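How to test if a gripper can handle your laundry

Dilek Kılıçarslan
Thursday, August 21, 2025 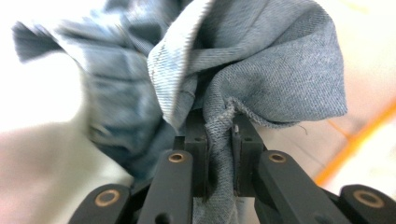

Many people ask me if a machine can already fold their clothes at home. My answer is: sometimes, slowly, and it depends very much on the cloth. With this page you can make your own test, at home or in a small workshop, and get a result you can compare with mine. I did it first in April with the Lerine arm and then repeated it with the Heltirer, which has a stronger motor.

What you need

A gripper with two parallel fingers, held in the hand or mounted on an arm. One pair of jeans, one cotton T-shirt and one small towel. A flat table in a light colour. A kitchen scale and a notebook.

Step 1. Start by hand

Hold the gripper yourself before you write any program. Try to pick up the jeans from the table with only the two fingers. You will learn in a few minutes what is difficult. Denim is stiff, so it makes a fold that stands up, and this fold is easy to catch. The T-shirt lies flat and the fingers slide over it.

Step 2. Set the closing force

Begin low and go up in small steps. On the Lerine I use 20 on the force scale for the T-shirt and 100 for denim. If the cloth slips when you lift, go up one step. If the pads leave a mark on the T-shirt, go down again.

Step 3. Choose where to grip

Take the cloth at a seam or beside it. When you take it in the middle of a leg, the cloth gathers into a thick rope between the pads and the rest opens out to the sides. You can lift it like this, but you cannot fold it well afterwards, as the machine does not know any more where the corners are. For putting jeans into a basket it is good enough.

Step 4. Lift, wait, count

Lift the piece, wait until it stops swinging, and put it in the basket. Write down only yes or no. I made 280 lifts with the Heltirer over one week and 173 of them were a clean yes. Most of the failures were the T-shirt.

Step 5. Try one fold

Put the jeans flat, one leg on the other, and ask the machine to bring the hems to the waist. My best time was over 20 minutes, with two restarts. I do it by hand while the kettle boils.

What I think for now

Moving clothes from one place to another is possible today. Sorting works if the colours are very different. For folding, I would wait. If you try the test with a Menon gripper, please write to me, I could not borrow one yet.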